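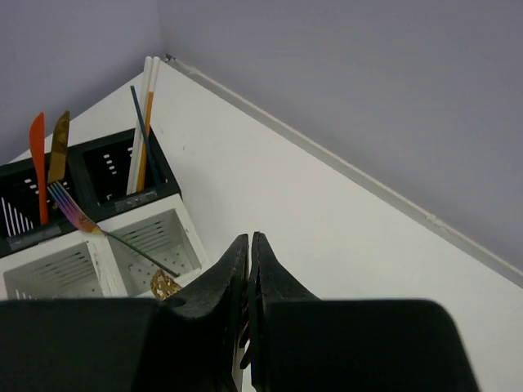

4. Grasp and Insertion Software

4.1 Overview

The manipulation stack used in this work, Okau, is divided into a perception process, a planner and a joint-level controller. The three processes run on one computer and exchange messages through shared memory. Each message carries the time at which the underlying image or joint reading was taken, so that a late estimate can be placed correctly in the history of the arm. The planner was written for this study. The controller is an unchanged release of Jondetti, and the perception process extends the segmentation code described by Van Wijk in the earlier phase of the Homcombe program.

The task family considered in this section is the storage of long, thin objects in upright containers with several compartments. Such objects are short of visual features along their length, and their pose is well defined in some directions and poorly defined in others. A fork or a pencil seen from the wrist gives a reliable axis, but its distance from the camera is hard to recover when the background is a plain white tabletop. The containers cause a second difficulty. Slatted and perforated walls produce repeated edges that a line detector will readily accept as part of a thin object.

4.2 Perception

The wrist camera supplies images at 20 frames per second. A segmentation network labels each pixel as gripper, container, thin object or background. The gripper label is produced from the known finger geometry and the current finger opening, and is then corrected by the network at the boundary. This correction was found to be necessary because scuffed finger surfaces reflect light unevenly, and small bright marks near the tips were sometimes labeled as part of a held object.

For each region labeled as a thin object, the software fits a line segment and estimates two widths, one at each end. The two-width model was adopted to handle objects with a heavy or decorated end. An ornament on a fork handle, for example, can be wider than the neck of the fork, and a single-width model places the grasp point on whichever part dominates the mask. When the two widths differ strongly, the planner is told that the narrow portion between them is the preferred grasp region, unless that portion lies over other objects.

Containers are represented as a grid of openings. The grid is fitted to the upper rims of the compartment walls only. Slats on the sides or deep inside the container are masked out before fitting, using the expected spacing of the rims. Objects already standing in a compartment are kept in the model as occupied volumes, and their upper ends are tracked separately from the container. They often lean across a neighboring opening or rise well above the rim, and a grid that ignores them will report free space where there is none.

4.3 In-Hand Pose Estimation

After the fingers close, the pose of the object within the grasp must be estimated again. Closing the fingers may rotate the object, and the pose computed before contact is used only as a starting guess. The estimator, Mokoena, holds the contact line fixed and searches over two angles: the lean of the object in the image plane and its tilt toward or away from the camera.

For flat objects a third angle is added, describing rotation about the long axis. A strip with a light face and a dark edge supplies a useful cue in this respect, as the ratio of the two visible widths changes quickly with rotation. Printed marks on the face are not used, even where they are visible. In early tests the marks were resolved in some images and lost in others, and the resulting jumps in the estimate were passed on to the controller. Figure 3 illustrates the in-hand condition for which the third angle is required.

Figure 3. Wrist-camera view with a thin, rigid strip held nearly upright between the fingertips. A black organizer with two pencils and a white card or sheet standing in it is visible behind the strip.
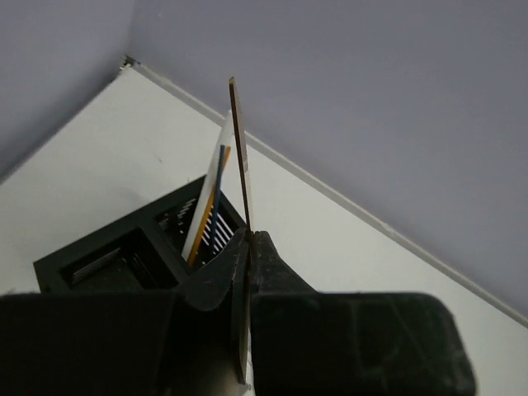
The estimate is accepted when its variance in all searched angles stays below a fixed limit for 3 consecutive images. If the limit is not met within 50 images, the arm retreats along the approach direction and requests a new view. No attempt is made to regrasp in the air – the object is returned to the tabletop and treated as a new detection.

4.4 Planning and Control

The planner receives the fitted grid, the occupied volumes and the in-hand pose. It first selects an opening, ranking the candidates by the clear area that remains after the standing objects have been subtracted. It then computes a path in two parts. The first part brings the lower end of the held object above the chosen opening while keeping it clear of every occupied volume. The second part is a straight descent along the long axis of the object.

Clearance is checked against the whole gripper, including the housing. This proved more restrictive than expected. The housing is considerably wider than the fingertips, and paths that were free for the object and the fingers were often rejected when the container stood close to a wall. For that reason the planner is permitted to rotate the wrist about the axis of the held object during the first part of the path, provided that the object remains in view.

During descent, Jondetti runs in a compliant mode with low stiffness in the two lateral directions. Contact with a rim is detected from the lateral force alone. On contact the descent is paused, the held object is moved away from the rim by a small fixed step, and the descent is resumed. The vertical force threshold is kept separate and ends the motion when the object meets the bottom of the compartment or another obstruction. The software doesn't distinguish between these two outcomes from force data; it compares the final height with the depth stored for the container.

4.5 Logging and Replay

All messages are written to disk in the order of their image time. The resulting archive holds 1,254 recorded episodes, each of which can be replayed through the perception process and Mokoena without the arm. Replay was used to set the variance limit in Section 4.3 and to compare the one-width and two-width models on identical input. Controller behavior can't be reproduced in this way, and changes to the contact thresholds were tested on the physical system only.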